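Broden Systems Completes Airspace Monitoring Trial at Skedwood

8/2/17

Broden Systems has completed the first stage of its airspace monitoring trial at the Skedwood municipal airfield. The trial, carried out under contract to the Zillolow Port Authority, tested whether small unmanned aircraft could be detected early enough for ground staff to pause operations safely.

Over 27 days, four sensor masts were placed along the airfield boundary. Each mast combined radio detection with a short-range radar unit and reported to a single operator station in the terminal building. Test flights were conducted at distances of up to 3,000 feet, in both clear weather and light rain.

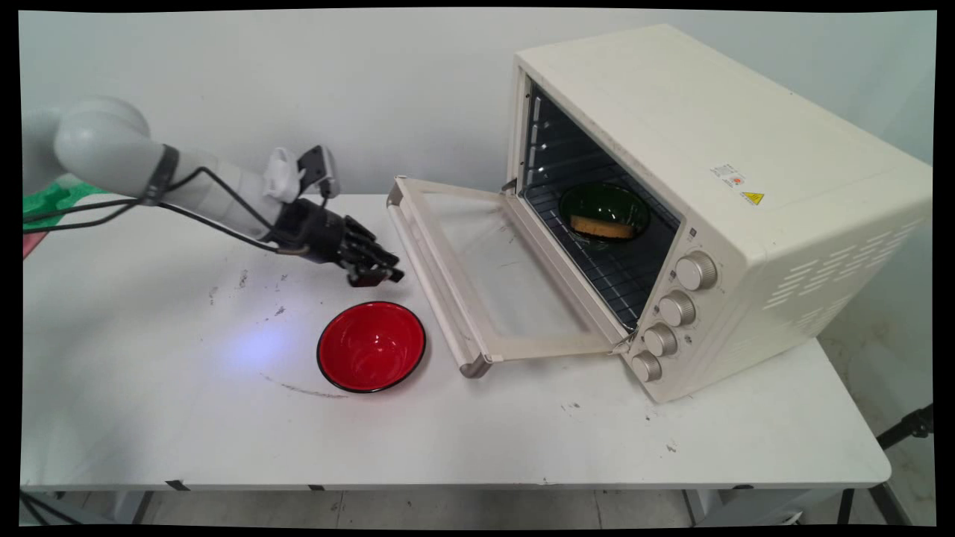
A robotic arm and hand at a table with a toaster oven and a red bowl.

Detection at less than 1,000 feet met the requirements of the contract. Results at longer range were less consistent, particularly near the tree line on the north side, where birds produced a number of false alerts. The software group at Cadwaladr is revising the classification settings, and two of the masts will be raised before testing resumes.

The second stage is scheduled to begin in March and will include night flights. Airfield tenants will receive written notice of any temporary restrictions. Questions regarding access to the north service road should be directed to the airfield operations office.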